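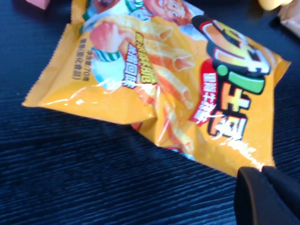

Drostton Evening Course, Session 2
Heat and Cold Packs at Home

Welcome back! Tonight we get to the part I love most: grain packs. They are cheap, they last for years, and they feel wonderful on a stiff neck.

1. Filling
Wheat, rice and flaxseed all work. Our class pack takes 600 grams of wheat, with 50 grams of dried lavender if you like the smell (I do!). Leave some slack so the pack can bend around a shoulder.

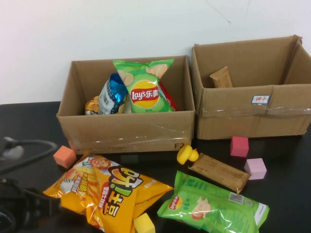

2. Heating
Start with short bursts in the microwave, and shake the pack between them so the heat spreads. Test it on the inside of your wrist before it goes anywhere else. Never use it on numb skin or on someone who is asleep.

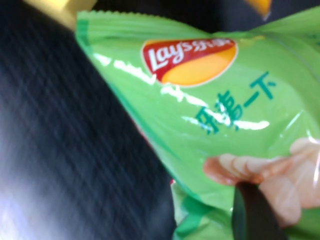

A small pack of 200 grams heats much faster than the big one, so watch it closely. Let either one cool fully before you heat it again.

3. Cold use
Seal the pack in a freezer bag and wrap it in a thin towel before use. Grain gives a gentler cold than gel,

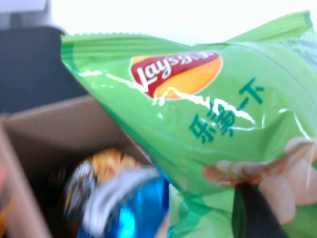

and many people find that easier to relax into after a long day at a desk.

For next time: read the Nuvport handout on knees and bring a cotton pillowcase.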